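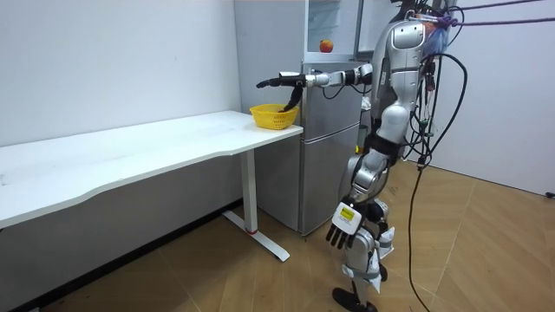

Most of the quotes I have read for humanoid fetch-and-carry packages price the robot by the month and treat the task list as a free extra. Sekermont's offer is typical. You pay for a lease, a support contract and a library of "household transfer skills," and the skills page is a list of verbs: fetch, place, open, hand over. I think this is the wrong unit of sale. Take the transfer between a refrigerator and a desk. The robot has one arm out over the corner of the desk with a finger dipping into a yellow basket, and the refrigerator with its apple is directly in front of it. The two places are close together. On a skills page this is one line. For whoever has to sign the acceptance form, it is at least four problems, and each can fail without the others failing.

The first is reach. A desk corner at hip height and a refrigerator shelf well above it ask for different shoulder and elbow postures, and a policy tuned at one height will often degrade at the other. The second is approach. A basket has a rim, and a finger that goes in at a bad angle pushes the basket along the desk. The third is grasp. Fruit is round, varies in size and marks easily. The fourth is footing, which gets left out of the sales material almost every time. An arm held out at shoulder height moves the center of mass, and the legs have to answer for it.

A buyer should be able to ask for a figure on each of these. Sekermont gives one combined success rate per skill. When I asked what counted as a success, the written answer was that the object "reached the target region." It did not say whether a dropped and recovered object counted, or whether an operator was allowed to reset the basket between attempts. Trudine, which sells a similar package at a higher rate, at least separates grasp failures from placement failures. I would still like to see balance interventions logged as their own column.

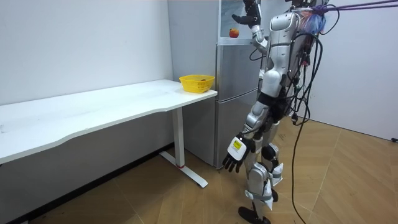

Toshio Maruyama
Automation column

Tethers belong in this discussion too. A safety rope overhead is ordinary practice for a two-legged machine, and I have no objection to it in a trial. My objection is to a contract that does not say whether the quoted rate was measured with one attached. A rope running taut from the upper back to a point overhead may carry no load at all, or it may carry enough to steady a step. The two cases look the same from across a room. A load cell in the line would settle the matter, and it is a cheap part compared with one month of lease. The same goes for cables. If the power and data lines trail to the floor during testing, the buyer should be told what changes when they come off: run time, mass, and which computation moves on board.

Vendors answer that separate figures will confuse customers. I don't accept this. People who buy forklifts read load charts, and a load chart is harder to follow than a table with 3 columns. The Plorkau conveyor arm has shipped with a per-axis error sheet from the start, and its buyers are mostly small bakeries.

The stronger argument against me is cost. Running 40 attempts per condition, with the object moved each time, takes staff hours, and a small firm like Tabrizi may only have one robot to test on. That is a fair point. I would accept 10 attempts per condition if the raw log came with them, failures included, and if the conditions were written down before the first run. A short honest log is more use to me than a polished percentage. With 9 good transfers and one bad one, I can at least read what the bad one was.

My advice to anyone with a quote on the desk is to send it back with a single request. Ask for the transfer skill to be split into reach, approach, grasp and footing, with the tether state given for each. If the vendor can fill in that table, the monthly price can be discussed. If the vendor offers to demonstrate the skill in person instead, go and watch, but take the blank table with you and fill it in on site.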